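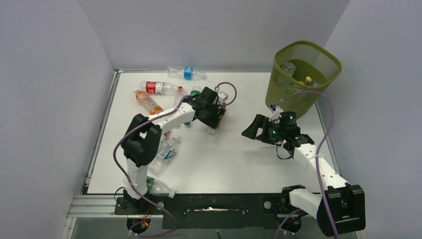

October, open day, notes written up at 18:40

Doors opened at ten and we ran the bottle sorting demo until late afternoon with one proper break. Writing this while I still remember what went wrong, so whoever sets up for the Indska visit can start from here.

Setup was the two-arm cell running the Hladun build, same policy as last month, no retraining. Task is the usual one: pick plastic bottles off the table and drop them in the mesh bin at the back right. We let visitors scatter the bottles themselves. They liked that more than anything else we did, and it gave us worse layouts than we would ever pick. People put bottles close under the arms, or right up by the front edge where the left arm has to fold back on itself.

Runs: 70 over the day. I logged a run as finished when the table was clear and nobody had touched anything. 4 ended in a protective stop, all on the left arm, all on bottles near its own base. Reach is poor there and the wrist gets close to its limit. I restarted from home position each time and it carried on. Need to look at the joint logs before deciding whether it's the planner or the limits we set.

Other problems, in no order:

Crumpled bottles. The gripper closes on a flat part, lifts, and the bottle turns and slips out. Round ones are fine. Lowering the grip speed helped a bit after lunch but made the whole thing slow to watch.

Clear bottles on the white table. Detection confidence drops if there is no label facing up. Coloured caps help a lot. The orange drink one was never missed, as far as I saw. We should try a grey mat before the next demo and compare.

Bin filling up. Once it is more than half full, new bottles land on top and roll off the rim. We emptied it between runs in the afternoon. Put this on the checklist.

Cables. The purple one on the left arm has too much slack at the shoulder. It didn't catch on anything today but I was watching it most of the time. Re-tie it, and check the right one near the gripper as well.

Tape on the front plate is starting to lift at one end. Replace.

Questions from visitors. Most asked how it knows what a bottle is, and how fast it could go. A group from Clullell wanted to know if it could sort by colour of cap, for recycling. I said we have not tried it. Should be possible with the labels we already have, but I didn't promise anything. Two people from Deltereo asked about running both arms at once in the middle of the table. At present one waits while the other clears the shared area, and you can see it hesitate. They noticed that straight away. I said it was on the list.

The talk beforehand was too long. By the time I got to the arms the children at the front had lost interest. Next time start the demo first and talk over it.

To do before Indska:
- joint logs for the 4 stops
- grey mat test, same bottles, same light
- re-tie cables, both arms
- new tape
- 2 spare sets of finger pads, the current ones are worn
- cut the talk down

Power off, e-stop in, key back in the drawer.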